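Gallery > Around the House > Hoses and Fittings

2 min read

The Wirner page says any hose joins to any other hose in 30 seconds. I have my doubts. I've been putting together a small gallery of joins, mostly grey ribbed stuff, to see which ones I'd trust behind a wall in Brallelville.

A short white piece between two grey ends looks tidy enough, but tidy is cheap - it's the collar I'd want to check.

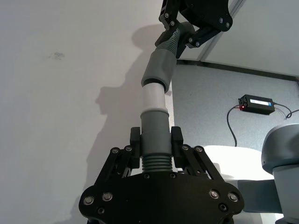
Sellers love the word "universal". I bought a universal cuff from Illitz in March and it fit one hose out of the four in my garage. Measure the inside of yours first, and keep the receipt.

More joins to come, if I find any worth the colour ink.

Contact | © 2025 Hồ | Back to top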